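Workshop > Notebooks > Hand trials

Overview Entries Parts Contact

15 Mar 2025

Plikeo hands, trial kit, me and Inna on the bench. Started with the board of blue pegs under the pink light, both arms, and wow, the fingers are nicer than the Fedov set we had in October! Setup took three tries (the quick-start sheet skips the cable order – Seren has my notes).
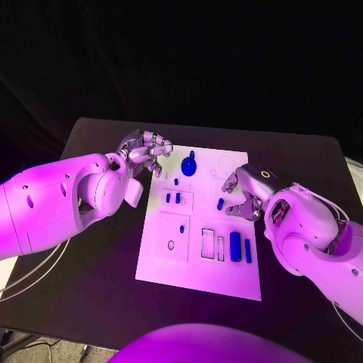
Price is where I wobble. The quote says 774 a month with support, 600 without, and Ynyr thinks we'd call support constantly. He's probably right. I'd still like a longer trial before we sign – Arwel is asking them for one.

To do: ask about spare fingertips, log the wrist settings, send Inna the 214 firmware notes.

Contact the workshop | © Amach | Back to top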